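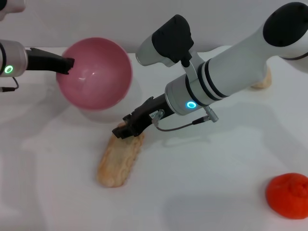
Figure 3. Bread and fruit on a white tabletop, a pink bowl held above it.

4.2 What people eat when they eat alone

We had expected the evening meal to be the heart of this study, and in the early months we planned most of our questions with supper in mind. The food diaries soon drew us elsewhere. Of the 600 households who kept a diary for us in Stunomdale, 174 wrote more about the small meal taken in the middle of the day than about any other, and they wrote about it with a good deal of affection — far more than we had bargained for when we printed the booklets.

Bread comes up again and again in these pages (see Figure 3 for foods of the kind meant by "a bit of bread and something"). The phrase itself seems to be a local one, heard often in Prillard and hardly at all in Ellis, where people were more likely to write "a bite" or simply "lunch". The "something" might be cheese, a tomato, the end of last night's soup, or a piece of fruit eaten standing at the sink. Many of our diarists were a little shy of calling this a meal at all, and a fair number left the box blank and then described it lovingly in the margin.

We coded 2,752 entries from the November booklets in this way, margins included. In 144 of them the writer mentions a particular dish or bowl kept for eating alone, often one handed down or left over from a broken set. Such bowls were rarely brought out for guests, and we return to them in Section 5, alongside the Cliruleo interviews.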